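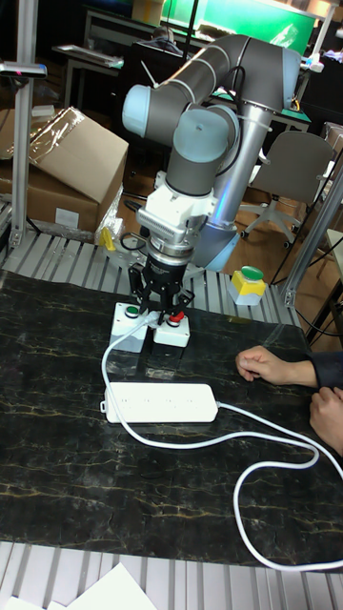
Pourquoi faire appuyer un bras robotisé sur de simples boutons, alors qu'on pourrait lui demander des choses bien plus spectaculaires ? Parce que tout le monde sait ce qu'est un bouton, et qu'un visiteur comprend tout de suite ce que le bras essaie de faire.

Accueil | Archives | Fils de discussion | Message précédent | Message suivant

23 décembre 2024
par Kavitha Sastry

Bonjour à toutes et à tous,

Je réponds à Bent, dont je recopie le message plus bas, avec un peu de retard et beaucoup d'enthousiasme ! J'étais à la journée portes ouvertes de Crichton, j'y suis restée bien plus longtemps que prévu, et j'ai encore raté le car pour Remedville.

Pour ta première question, Bent : oui, on peut s'approcher. Le poste est monté sur un plateau en aluminium, avec un dessus noir veiné façon marbre (très chic pour un banc d'essai, j'ai pensé à un comptoir de café), et le bras est fixé au bord arrière. On se met sur le côté et on voit très bien la pince descendre, les doigts à la verticale au-dessus des boîtiers. Il y en a un à bouton vert et un à bouton rouge, posés côte à côte, et puis un autre plus à droite, jaune, avec un gros dôme vert sur lequel tous les enfants avaient envie de taper.

Ce qui m'a passionnée, c'est la question de l'écart. Les deux petits boîtiers sont presque collés, et les doigts de la pince ont vite fait de se retrouver entre les deux. Jiahui Zheng, qui tenait le poste l'après-midi, nous a fait deviner à chaque essai de quel côté le bras allait partir. Sur 10 essais j'en ai deviné trois, donc ne comptez pas sur moi pour les paris. Elle explique très bien, sans jargon, et elle recommence volontiers quand on n'a pas suivi - j'en ai profité.

Pour les câbles, tu avais vu juste. La multiprise est posée à plat sur la table, sous la pince, et un cordon blanc fait une grande boucle vers la droite. J'ai demandé si cela gênait. Réponse de Jiahui : on apprend plus de choses sur une table encombrée que sur une table vide, et elle préfère que les gens voient le travail tel qu'il se fait. J'ai trouvé ça très bien. À Vetska, en mai, tout était derrière une vitre et je n'avais rien compris du tout.

Je n'ai pas de réponse sur le logiciel, il faudra demander à Rajeshwari Nambiar, elle avait pris des notes. Quant à l'atelier pour les scolaires, il reste deux créneaux de neuf places ; pour s'inscrire, écrire directement à Crichton en précisant l'âge du groupe.

Si quelqu'un monte de Clakeck pour la prochaine séance, je veux bien partager la voiture. J'apporte le thé !

Kavitha

Bent Frandsen a écrit :

> Bonjour,
>
> Je n'ai pas pu venir à Crichton et Vimala Kotian m'en a dit
> tellement de bien que je suis un peu jaloux. Trois questions
> pour ceux qui y étaient :
>
> - est-ce qu'on voit le bras de près, ou de loin comme à Vetska ?
> - est-ce que les fils traînent sur la table ? Chez nous c'est
> toujours là que ça coince, la pince accroche un cordon et on
> repart de zéro.
> - qu'est-ce qu'ils utilisent comme logiciel pour le pilotage ?
>
> Et s'il y a encore des places pour les classes, ma collègue de
> Clakeck serait intéressée, avec des élèves de 9 et 10 ans.
>
> Merci d'avance,
> Bent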